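Trameo Basket Sorting – data card

Version 3. Maintained by Haziq Rahman. Last revised in November.

Trameo covers one small household job: putting loose items into an open plastic basket on a table, and taking them out again. The set holds 101 episodes and a list of 17 items.
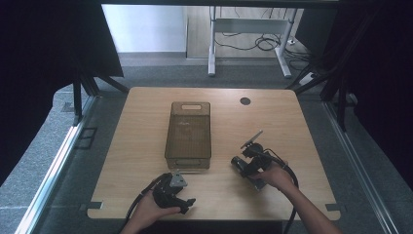
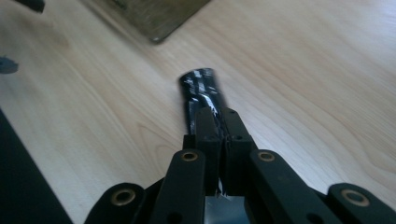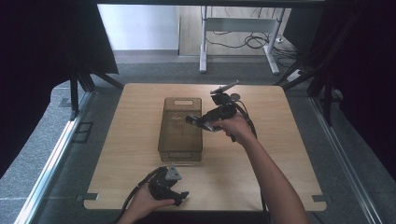
Tabletop and smoky brown basket (first and third); item with a black-and-white wrapping, close up (second).

Setting

The table has a light wooden top. The basket is translucent, open at the top, with cut-out handle slots. It starts near the middle of the table, lengthwise to the person. Small shifts between episodes are left as they are – do not treat the basket position as fixed.

Items

Names are in items.csv, one row per item, with length, main color and surface (matte, glossy, soft). Wrapped and taped items are listed under the outer material. Fraying is recorded in the column "wear" on a scale of 0 to 3. Items replaced partway through keep their old ID with the suffix b.

Labels

Each episode has a start state, an end state and a short text. An item counts as inside when no part of it rests on the rim. Items leaning on the outside wall are labeled "table". Of the episodes, 87 have been checked by a second reader; the rest are marked unchecked.

Known problems

Basket walls are tinted, so dark items seen through them are often mislabeled. Glossy wrapping shows bright patches that can be confused with white tape.

Related sets

Melik (same items, no basket) and Nuvard (drawer). Item IDs are shared with Melik only.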